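Sorting out the cups

3 min read

We moved into the Sindale place in November with 9 boxes marked KITCHEN, and by the time I'd unpacked the fifth I had run out of patience. Everything went wherever there was a gap. Cups ended up in three different cupboards and the good bowls went under the sink.

Last week I gave it 45 minutes after tea and started over. Glasses went in the corner cupboard. The plastic cups moved to a bottom one, so the kids can get their own water. I kept the tall white ones and put the chipped mugs in a bag for the garage, where they can hold screws.

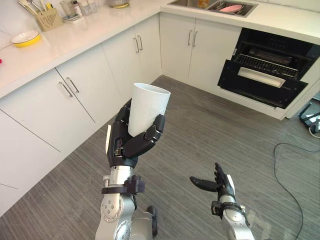

Cupboards down low suit us better than I expected. The bar handles are easy for small hands, and I don't have to stop what I'm doing every time someone's thirsty. I'd still like the benchtop clearer. My neighbour Ailsa Farquharson keeps nothing on hers but the kettle, but I cook every night and I want my utensils where I can reach them.

The pantry is next. I've bought two tubs for the flour and rice and haven't washed them yet.

Filed under: House and Home, Kitchen

Recent posts
Getting the Zornard dishwasher to drain
What we paid to move: $3,551
Painting the laundry door
Lemons, again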